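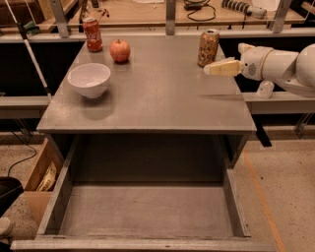 Figure 3. The Surbridge bench with the drawer open and the gripper beside the gold can. Both gray surfaces, the tabletop and the drawer floor, are in the head camera's view.

5. The open drawer failure

We had planned to give this section over to grasping, which was the part of the work we expected to struggle with, and which took up most of our worrying before the study began. The grasps were mostly fine. What caught us instead was a fault in how the system decided where the table ended, and it kept us busy for a good part of February. We describe it at some length because we suspect that other groups working with furniture that opens and closes will run into something like it, and we would have been very glad to read such an account ourselves before we started.

5.1 What happened

The task is an ordinary tidying task. The robot picks up an item from the tabletop, moves it to a free spot on the same surface, and lets go. Cans, fruit and a bowl are all in the object set, and the drawer under the tabletop may be open or shut when a trial begins. Scene understanding is handled by Zundel, our perception module, which fits flat support surfaces to the depth image and passes them on to the Brenus planner. Brenus chooses a place location on whichever surface the object came from, and plans the motion of the arm.

The study covers 1000 trials. The drawer was shut for 600 of them and open for 300, and in the remainder it was moved partway through the trial by a second operator. With the drawer shut we saw the usual run of small troubles: a can nudged during the approach, an apple that rolled a little after release, a place location refused because the arm could not reach it. We were quite pleased with how things were going, and perhaps a bit too relaxed.

Then, with the drawer open, the robot carried a tall can smoothly off the tabletop, held it out over the drawer, and opened its fingers in midair. The can fell onto the drawer floor and rolled to the side wall. There was no warning in the log. As far as the planner was concerned, the can had been set down on the table a few inches from the front edge, and the trial was recorded as a success. It was the operator's handwritten note that brought it to our attention, and we have been a good deal fonder of handwritten notes ever since.

Going back through the earlier recordings, we found more of the same. Some releases were high and obvious. Others took place just past the lip, so that the object caught the edge on its way down, and those had been easy to put down to a slippery grasp. We had in fact done exactly that in our first round of labeling, and had to relabel the whole open drawer set by hand.

5.2 Tracing the fault

Our first guess was the gripper. The fingers are flat, and a round metal can does not give them much to hold, so a slow slip seemed a natural explanation. We changed the closing force, repeated the trials, and learned nothing except that the fault did not care about closing force. Finger position at release matched the commanded opening in each case we checked. The robot was letting go on purpose.

Our second guess was calibration between the head camera and the arm. This would have explained objects being placed too far forward, and we spent several patient days on it. The trouble was that the grasps themselves were well centered. If the camera and arm had disagreed by as much as the place errors suggested, the robot would not have been able to pick up the can in the first place.

The answer was in the surface fit. Zundel grows each support surface outward from the points beneath the detected objects, and stops where the depth changes sharply. Looking down from the head, the near edge of our tabletop is a long lip, with the drawer floor beyond and below it. Figure 3 shows how alike the two can look from up there: one broad gray area and then another, with little in the way of color to tell them apart. The depth image should have settled the matter, since the drop at the lip is real and easy to measure. But a smoothing filter had been added upstream to deal with the reflections on the tabletop, and it rounded off the very step that the surface fit was looking for. With the step softened, the growing process sometimes crept over the lip and took in part of the drawer. The combined patch was then flattened to the height of the tabletop, because that was where most of its points lay.

The planner therefore received a table that was much deeper than the real one. Brenus prefers place locations well away from other objects, which is sensible enough on a crowded surface, and here it had been offered a large area with nothing on it at all. From the planner's point of view the space over the open drawer was the best spot on the table.

It is a little humbling to report that the filter had been added by us, that it had improved the results with the drawer shut, and that we had written a cheerful note in the project log saying so.

5.3 Why it was not caught sooner

Two checks ought to have stopped these releases, and neither did. The first is the contact check supplied by Hoarau, the monitoring layer that runs alongside the planner. Hoarau watches the wrist for the small upward push that comes when a held object touches down. In our setup the check was permitted to time out, after which the gripper would open anyway. We had allowed this because light objects often gave a push too faint to register, and early users found it tiresome to have the arm stop and wait for help over an apple. So the check was running, it found no contact, it waited politely, and then it let the release go ahead.

The second is the success label. A trial counted as successful if the gripper opened at the planned location and the object was no longer in the hand. Nothing in that definition asks where the object went. We had meant to add a look back at the surface after each placement and had put it off, as it lengthened every trial.

We also think the order of the trials played a part. The closed drawer trials came first, and by the time we opened the drawer we trusted the labels. Had the two conditions been mixed from the start, the odd placements would have stood out much earlier — and the operators, who were the ones best able to see them, would have been asked about drawers from the first session.

5.4 Safety

A dropped can is a nuisance. What concerned us more was that an open drawer is a place where people put their hands. During resets, an operator may well reach in to collect something while the arm is still powered, and our written procedure did not forbid it. The motion planner keeps the arm clear of known obstacles, but a person's forearm in the drawer was, in the faulty surface model, underneath a solid tabletop. Points belonging to it could be absorbed into the surface or thrown away as noise.

No one was hurt and the arm did not touch anyone. We nevertheless stopped all open drawer work once we had understood the fault, and did not resume until the procedure had been rewritten. Operators now pause the arm before reaching into the drawer, and the pause is confirmed at the stop button and not on the screen. We had some grumbling about the slower resets, our own included.

5.5 Changes made

The smoothing filter has been taken out of the path that feeds the surface fit. It is still used for object detection, where it does some good. Zundel now tests for the lip separately, using the unfiltered depth, and any surface that crosses a line of steep change is split there before its height is computed. The drawer is modeled as a surface of its own, with its own height, whether or not the task has any use for it.

Hoarau's contact check no longer times out into a release. If there is no sign of contact, the arm lifts slightly, looks again, and tries once more before asking for help. The label now requires the object to be seen standing or lying on the intended surface after the arm has withdrawn. This does lengthen the trials, just as we had feared, and we have made our peace with it.

We repeated the open drawer condition with all of these changes in place and saw no midair releases. We would be careful about reading too much into that. The repeat used the same table, the same lighting and the same objects, and a bench with a darker drawer or a shinier top might well find some other weak point in the fit. The moved drawer condition remains the hardest one. If the drawer slides out after the surface has been fitted but before the object is placed, the planner is working from an old picture of the table, and the second look helps only if it comes late enough. We return to the timing of that second look in Section 6.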